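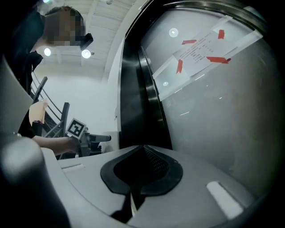
We've finally settled the gripper budget for Drostondale, and I couldn't be happier with where it landed! The plan is 3,000 dollars for hand-held units this year, with a second order in December if the first lot earns its keep. Doors were high on Kęstutis Priedītis's list of jobs to cover, and the glossy black frame and pale panel, with a notice held on by red tape, are a good reminder of why. Shiny surfaces are hard going, so we've favoured better cameras over fancier bodies – and put money aside for spare finger pads. The square marker on top gets its own line too (printing, mounts, a few extras). Aušra Lill is collecting quotes from Altadell and Plalley, and we'll order two pairs first.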